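Collecting the Ordinary: A Conversation With the Tiltgate Data Lead

Tiltgate began in March as a modest effort inside Pasitz, a company that builds handling systems for small warehouses. Its purpose is to gather demonstrations of simple tasks, performed by a person steering a robot arm, from which a learning system can be trained. The head of data collection spoke with us at the end of a morning session.

The collection target for the first phase is 1400 accepted demonstrations. Each is a single short task, such as taking hold of an object and placing it in a basket. "People expect us to begin with something difficult," the data lead said. "We began with household and office items that everyone on the team had handled all their lives. The difficulty lies in recording them well."

The work surface is marked with a grid of blue tape. Before each attempt, the operator receives a starting square and a rough orientation for the object.
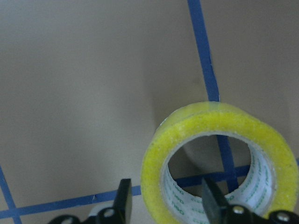

"Left to themselves, operators put the object where it is easiest to reach," the data lead said. "After a week you have a very large collection of the same event. The grid obliges us to use the corners."

Rolls of packing tape were added to the list at the request of the training group. A roll may be gripped across its full width or by one side, with a finger inside the ring, and operators are asked to use both methods. "We do not tell them which one is correct. We ask that they commit to one and carry it through. A hesitant demonstration teaches hesitation."

Sessions last 30 minutes, followed by a rest. Six operators are trained at present, and all of them also review recordings – though never their own. In the most recent review, 86 demonstrations were set aside, most of them on account of long pauses before the grip was closed. 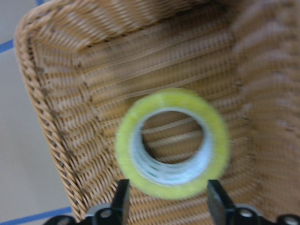
A roll of clear tape in the wicker basket, with the gripper fingers open on either side.

Failed attempts are kept in a separate set under the name Jallavlow. The data lead was firm on the matter. "A dropped object is a record of something that occurred. We label it and store it. What we will not do is mix it with the accepted work and hope the system sorts it out."

Asked about the choice of a woven basket over a plain bin, the data lead cited its uneven texture and raised rim. "A smooth bin gave us tidy recordings, and the early model did poorly with anything else."

The second phase will bring in a wider range of containers and a second work surface without any grid. Operator training for that phase is expected to start once the current target has been met.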